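For this guide I use food grade mineral oil and one old cotton T-shirt. You don't need more than this. I wrote the first version in November for my neighbor Leire Aranda, and after that other people asked me for it, so I put it on this page.

# How to oil a maple cutting board

## Before you start

A new board from the shop often has very little oil in it. Mine came from Marciniak, a small wood shop in Nondville, and the seller told me to oil it three times before the first use. I did it four times and the board took all of it.

Please do not use olive oil or sunflower oil. They become sticky after some months and they smell bad. Walnut oil is possible, but think about guests with a nut allergy.

You will need:

- mineral oil, food grade
- sandpaper, 220 grit
- a clean cotton cloth
- a place where the board can lie flat for one night

## Step 1: Wash and dry

Wash the board with warm water and a small drop of dish soap. Wash both sides, also when only one side is dirty. If you wet only one side, the board can bend. Then stand it on its long edge and leave it until the next day. I know it looks dry after one hour, but inside it is not.

## Step 2: Sand lightly

Water makes the small fibers stand up, and the surface feels rough. Go over it with the 220 paper, always in the direction of the grain. Do not press. It takes me five minutes for one side. A small knot in the wood is no problem if it is hard and has no crack. Just sand over it in the same way.

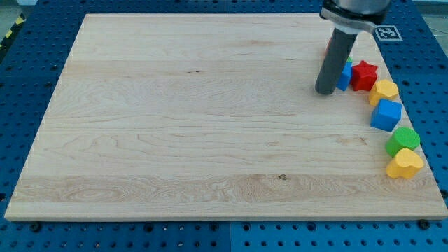

## Step 3: Put the oil

Warm the bottle in a bowl of hot water, so the oil becomes thinner. Pour a spoon of oil in the middle and spread it with the cloth to all sides. Do the edges too, and especially the end grain, which drinks the most. Wait 20 minutes. If you see dry spots, add more oil there.

Turn the board and repeat.

## Step 4: Wait, then wipe

Leave it overnight. In the morning, wipe off what is still on the surface. If your hand feels greasy after touching the board, wipe again.

## How often?

I do it once a month in winter and less in summer. My friend Shuk-fan Man cooks for a big family and she does it every two weeks. A simple test is to drop a little water on the board. When the water stays in round drops, you can wait. When it goes into the wood, it is time for oil.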